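September, after lunch

The spare room table is the job this week and I'm writing it down as I go, mostly so I don't wander off halfway and start on the linen cupboard like I did last time. It rained all morning, the washing is still in the machine, and I've had two coffees and half of Noura Q's banana bread. So the conditions are as good as they're ever going to get.

I bought the tablecloth on the way home from work on a whim. Hiba Hamdan had told me Moussa was closing down its homewares corner and I only went in for a tea strainer (they had no tea strainers). The cloth was on the end of a shelf in a stack of much uglier ones, 26 dollars down from 44, and I carried it round the shop for ages pretending to think about it. Imad says it looks like maths homework. I said good, it's a study table, it should look like homework!

I ironed it, sort of. I did the middle properly and then the cord wouldn't reach and I got bored, and there's still a fold line that I decided was character. Hanan Dabbas irons her tea towels and I can't have her round until it's dropped out by itself.
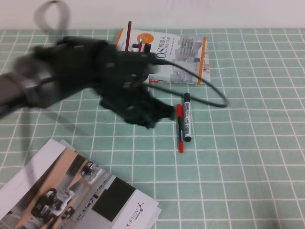 Markers have been my downfall in this house for years. I buy them in packs, I put them in a sensible place and then they're in the car, in the fruit bowl, down the side of the couch. I went round every room with an ice cream tub and collected the lot, and I was a bit ashamed of how full it got. Then I sat at the table and tried each one on the back of an old calendar. The sad grey ones went straight in the bin, and a purple one I'd been loyal to for far too long went in after them. What I love is how they look on that cloth – I'd put the red one down in front of the paperback with another marker on its right, and against the pale green it was so cheerful that I didn't want to clear them away. I might be a person who gets too much out of stationery. Noura Fakhoury would say there's no might.

The paperback is the ROS book, the one with the Chinese title and the orange circle on the front with the pens in it. I've been meaning to get further into it since winter. My Chinese is good enough for menus and arguing about parking, and the word for robot I now know extremely well, seeing as I look at it on the cover every time I decide to do something else. The plan is a page at a time, new words up on the whiteboard, rub them off when they've stuck. Imad asked what happens when they don't stick and I told him to go and put the bins out.

Half past three

Stopped for a phone call with Noura F. and it went for 40 minutes, which for us is a quick one. She's moving the kids' bedrooms around again and wanted to know if I still had the Eron shelves. I do, they're in the garage behind the bikes, and I'd be thrilled to see the back of them. She's sending someone with a ute. I said bring the ute and take the exercise bike too and she laughed like I was joking.

Where was I. The whiteboard. I gave it a proper wipe down with the Ustemell spray that Hiba swears by, and it did come up nicely, though the whole hallway smelled of lemon and swimming pool and I had to open the window in the rain. There was a shopping list on there from before Easter. I copied out "good olives" onto a bit of paper, as we never did get the good olives, and rubbed off the rest.

Then I had a go at the drawer. I won't write about the drawer in detail. Rubber bands, a torch with no back, foreign coins, takeaway menus from places that have shut, a key that fits nothing we own. I've kept the key. I found the warranty for the old Fliver kettle and the kettle went to the tip two houses ago, so that was a nice trip down memory lane and then into the recycling. Noura Q came in with her mug and stood in the doorway reading the menus out in a fancy voice, and by the end of it we'd both decided we needed dumplings, so that's dinner sorted.

I'd been keeping pens in a jam jar and it kept tipping over whenever I put too many in, so they've gone into the black mesh holder and I'm much happier. It still has its paper band round the middle. I picked at the edge of it with a fingernail and then thought no, if I start I'll be left with glue and bits, and leave it on it is. Of course I'd barely sat back to admire my work and there was a whiteboard marker lying on the cloth again, black cap on, pointing off on a diagonal as though it had somewhere to be. I left it there. I'd only be reaching for it in a minute, and I wanted to get some words up on the board before I lost the light. 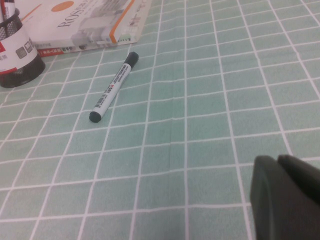
Evening, after dumplings

Well, I did it, I sat down and read! Not much, a page and a bit, and I had to look up so many words that the board is nearly full already. My handwriting starts off lovely in the top corner and goes downhill from there. Noura Q tested me on the first few while she was drying up and I got most of them, and then I got cocky and mixed up two that I'd known perfectly well an hour earlier. She has a very good disappointed face. She says it's from teaching swimming.

The dumplings were excellent, by the way. Pork and chive, and the eggplant thing on the side, and Imad ate the last of the eggplant while claiming he was saving it for me. We ate in the kitchen. I've made a rule that there's no food on the new cloth, and I give it a week, and I'll be the one who breaks it with toast.

Things still to do, in case I pick this up tomorrow and can't remember:

Find the lamp with the bendy neck. I think it's at Hanan's, from when she was doing the hems.

Ring Mum back.

Move the Eron shelves to the front of the garage so the ute person doesn't have to climb over the bikes.

Hang out the washing. I've just remembered it's been in the machine since breakfast. It'll have to go through again.

Felt pads for the chair. It squawks on the boards whenever I push it back and poor Imad was on a work call for one of them.

I looked up what a new chair would cost, just for fun, and the one I liked was 75 dollars and had arms and everything. I closed the page. Then I opened it again and sent it to Hiba and she's written back with nothing but hearts, so that's no help at all. I'll sleep on it.

It's still raining. I can hear the gutter doing its drip over the side gate, and I said I'd get the ladder out to that in autumn. Bed now, and the olives tomorrow if I'm passing the deli.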